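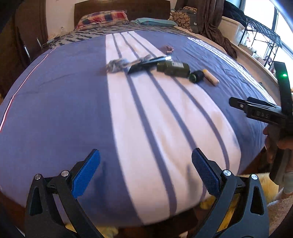
Poste type « chambre » : objets divers posés sur une couverture, à saisir avec deux pinces tenues à la main.

Rechercher une offre, un métier, un lieu OK

Feltia – Appel à participation, campagne domestique Fillidel
Opérateurs et opératrices de saisie à deux mains (h/f)
Lieu : site de Vardale et domiciles participants
Démarrage : mai

Contexte

Le programme Fillidel porte sur une question limitée : parmi les tâches ménagères courantes, lesquelles peuvent être confiées dès maintenant à une machine à deux bras, et avec quel taux d'échec ? Les essais de la phase précédente donnent une réponse partielle. Le déplacement d'un objet rigide, isolé, sur un plan dur est acquis. Le même objet posé sur une couverture souple ne l'est pas : le support s'enfonce, le tissu est pincé avec l'objet, et les emballages transparents sont mal localisés. Le pliage reste en dessous du seuil d'exploitation fixé par le programme, toutes matières confondues.

La phase 2 vise à constituer un corpus de gestes humains exécutés avec des pinces de même géométrie que les effecteurs du banc d'essai. Feltia recrute à cet effet 12 participants. Le traitement des enregistrements est assuré par l'atelier Olteanu.

Tâches à réaliser

Les séquences sont exécutées dans des pièces habitées, sans remise en ordre préalable. Le catalogue comprend 64 tâches élémentaires, dont :
- dégager un lit encombré et ranger les objets dans un bac ou une boîte ;
- saisir un flacon couché, le réorienter, le déposer debout ;
- ramasser un textile froissé, le tendre entre deux pinces, le plier ;
- trier des câbles, stylos et petits contenants ;
- réassortir une étagère de magasin (séquences réalisées à Vardale uniquement).

Chaque tâche est répétée avec des positions de départ différentes. Les échecs sont conservés : une prise manquée ou un objet lâché ne donne pas lieu à une reprise immédiate, sauf consigne du responsable de séance.

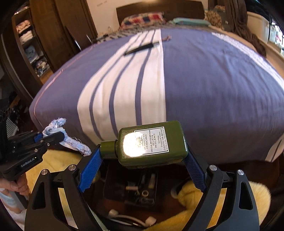 La difficulté principale tient à la coordination. Une main maintient, l'autre déplace, et les deux pinces ne doivent pas se croiser au-dessus de la zone de dépose. Les participants habitués à travailler vite devront ralentir : une fermeture trop rapide fait rouler les objets cylindriques et rend la séquence inexploitable. L'effort de serrage est modéré mais répété. Une formation est dispensée avant la première séance, suivie d'un essai de qualification pour lequel 70 % de prises valides sont exigés.

Profil recherché

- Être majeur et disponible en journée.
- Usage complet des deux mains, sans trouble musculo-squelettique du poignet ou de l'avant-bras.
- Capacité à suivre un protocole écrit en français et à renseigner une fiche de séance.
- Aucune compétence en robotique ni en programmation n'est demandée. Une expérience en ménage, hôtellerie, blanchisserie ou mise en rayon est appréciée.

Les candidats peuvent proposer leur propre logement comme lieu de séance. Dans ce cas, préciser le type de lit, la nature du sol et la présence d'animaux. Les documents nominatifs, écrans et photographies de famille doivent être retirés du champ par l'occupant avant l'arrivée de l'équipe.

Conditions

Séances de 2 heures, pause comprise, à 9 h ou à 14 h. Indemnisation forfaitaire par séance, versée en fin de mois ; l'essai de qualification est indemnisé même s'il n'est pas concluant. Déplacements remboursés sur justificatif. Le matériel est fourni et reste la propriété de Feltia. Un accord écrit relatif à l'utilisation des enregistrements est signé avant toute séance ; il peut être retiré jusqu'à la transmission des données à Olteanu.

Candidature

Adresser un courrier bref indiquant disponibilités, main dominante et expérience éventuelle à Feltia, programme Fillidel, site de Vardale, mention « saisie bimanuelle ». Les dossiers sont examinés par ordre d'arrivée. Les personnes ayant participé à la phase précédente peuvent postuler de nouveau mais repassent l'essai de qualification, la géométrie des doigts ayant été modifiée.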